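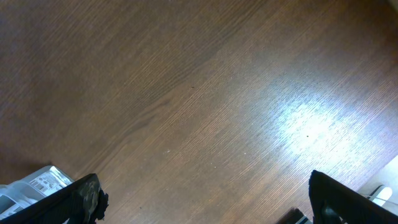

*Wrist view, both fingers, a lot of floor.*

19/02/2019

Club until late again. Jairo rewrote the pick routine and swears it's cleaner. I swear it's the old one with longer variable names. We gave it 30 tries and I wrote down 3 good ones, in pen, so he can't argue.

Fidelina thinks the glare on the floor is fooling the detector. She wants to drop the exposure before we touch the code – sensible, so of course we argued over it through dinner.

The Kastitz round is in August. Must ask her for the charger back.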